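The Red That Grows in the Backyard

Pull up a madder root on a cold morning and it doesn't look like much, just a muddy orange string about as thick as a pencil lead. Snap it, though, and there's the colour! Boris Ondrejka has 26 plants of it behind his shed in Pirkemell, and he'll snap a root for anyone who leans on the fence long enough.

He got his first cuttings from Sota Sakai, who runs dye weekends in the old wool store at Estport and has strong views on water. Hard water is best, says Sakai, and slow heat. Go much past a gentle simmer and the browns come through and flatten everything. His students grumble about standing over a pot all afternoon, then go very quiet when the wool comes up.

The roots need at least 2 years in the ground, and three is better. Ondrejka digs his in autumn, washes them, dries them on the verandah and grinds them in a coffee mill that will never see coffee again.
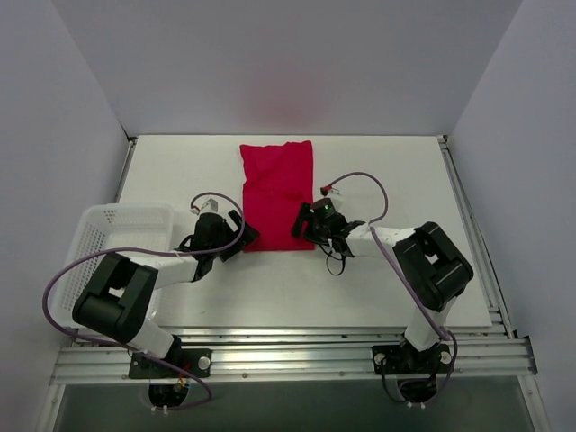 Cotton is the real test of a red, and it's where most home dyers come unstuck. Wool drinks madder up, but cotton has to be coaxed with tannin and alum first, and skipping a step gives you salmon pink. The shade everyone is chasing is a deep, saturated crimson like this cloth, strong enough to hold its own on a white table, creases and all. Ondrejka has got close twice. He has a new bed going in along the back fence, and Sakai has already put his name down for some of the roots.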